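A Monday at the Open Day in Orkedow

We almost did not go. The open day of the Stestier workshops is announced only on a paper in the window of the library, and the bus to Orkedow goes once in an hour.
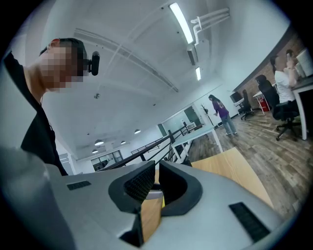
How we came there

The bus leaves from the station at the side of the post office, line 39, and you must stay on it until the last stop but one. The driver did not know the Stestier building by its name, but when I said "the old school for furniture" he nodded and told us to get out after the bridge. From there it is five minutes on foot, a little uphill. There is a sign with an arrow, but it stands behind a hedge and we walked past it the first time.

The doors opened at ten. At the entrance one pays nothing, but there is a glass jar for coins, and a list on which you write your name if you want to join one of the small groups. We were in the second group, which started at half past ten. Until then we drank coffee in the corridor. It was strong and came in cups that were all different, and there was a plum cake which was finished before we had a second piece.

What the place is

Stestier is not one firm. It is a building with several workrooms, and they are rented by people who make or repair things, or who teach it. Some of the rooms are let for one season only, others have had the same tenant since the school was closed. In August everything is shut for the holidays. The rest of the year there are evening courses, and this was really the reason for our visit, as my wife wants to learn how to renew the seat of a chair and I wanted to see if there is something also for me.

Our guide was a woman from the office. She spoke quickly and very kindly, and she repeated everything for the older people at the back. She told us that the school had room for 41 pupils in its best years, and that the numbers of the rooms come from that time, so that room 5 lies next to room 11 and you must simply accept it.

The room with the pale table

The room I liked most was the one with the light wooden table. Perhaps this is a strange thing to write after a tour with so many machines and tools to see, but I have worked at bad tables for most of my life and I notice a good one. The top is pale, a tan colour, with a clean straight edge. I asked if I was allowed to put my hand on it and I was. It was very smooth and I could find no scratch with my fingers.

The ceiling there is high and white, and the light comes from long fluorescent lamps. At home I do not like this kind of lamp. In a workroom I must say it is practical. The big one was burning brightly the whole time, and there is a shorter one behind it in the same line. When you do fine work the lamp matters more than the window, our guide said, and the people who come in the evening in winter have only the lamps anyway.

I asked how they keep such a light surface clean. The answer was a dry cloth every evening, a slightly damp one at the end of the week, and no cups without something under them. There is an oil from Cordier which they use two times a year. She wrote the name for me on the back of my ticket. I have since looked for it in two shops in our town and did not find it, so maybe it must be ordered.

The chair workshop

After this we went down the stairs to the people who repair chairs. The room smelled of glue and of straw, and it was warm. There were chairs hanging on the wall on big hooks, with small labels of paper on them. A lady showed us how the cane is put in water before it is woven, and how it is pulled through the holes. She let my wife try one row. It looks easy and it is not. You have to keep the same force in both hands, and my wife, who is right-handed, pulled everything to one side. The lady undid it without a word and gave it to her again.

The course goes over ten evenings. You bring your own chair, and it should be one with holes in the frame, not with a groove, for the groove needs another method which is taught in spring. The material is included. We have two such chairs from my mother-in-law, so the question of what to bring is already solved.

The drawers of Clilero

On the upper floor there is a small firm by the name of Clilero. They make boxes and drawers for collections, such as stamps, buttons, shells and seeds. I did not know that one can live from this. They had a cabinet open with very flat drawers, and each drawer ran in and out with almost no sound. According to a card on the cabinet they made 3,000 drawers last year. I have collected nothing since I was a boy but I wanted one immediately.

The man at the cabinet explained the corners to us. He has samples of different joints on a board, and you can take them apart and put them together again. One of them I could take apart but not put together, and I had to give it back to him in two pieces. He was used to this, I think.

They do not sell on the open day, they only take orders. The waiting time is until spring. There was a box with small pieces of wood left over from the work, and children could take one. Our neighbour's boy got a piece with a dark line in it.

Eating

At one o'clock there was soup in the yard, pumpkin or lentil, with bread. The benches were all taken, so we ate standing at the wall, and it was pleasant because the sun came just there. The soup was good, the bread a bit dry. If you want to have a seat I would recommend to go down at half past twelve, before the third group comes back.

There is a toilet on the ground floor and another one on the upper floor, which most visitors do not find. It is behind the blue door at the end of the corridor - the door has no sign on it.

Some practical remarks

The stairs are steep and there is no lift. The office told us that the ground floor can be visited without stairs if you use the entrance from the yard, but you should ring before, so that someone opens the gate.

Shoes should be closed, they look at this seriously in the rooms with saws. A woman in our group came in sandals and had to wait in the corridor for that part.

The tour takes one hour and a half. In our case it was nearly two hours, and I had the feeling that it could be longer for the chairs and shorter for the history of the building, which was told in the cold entrance hall while we were all standing. But the others seemed to like it, and there were some who went to this school themselves and had many questions about the old teachers.

The list for the evening courses lies in the office, on the left side when you come in. It can also be sent by post. You pay a small part when you put your name on it and the rest on the first evening. If the course is full, they write you on a second list, and it seems that people from this list get a place quite often.

The way back

We took the bus at ten past three. On the other side of the bridge there is a bakery which was closed on this day, with a very good-looking window, so next time we will come when it is open. My wife has put her name down for the chairs. I have taken the paper of the drawing course with me, and it is lying now on the kitchen table under the fruit bowl.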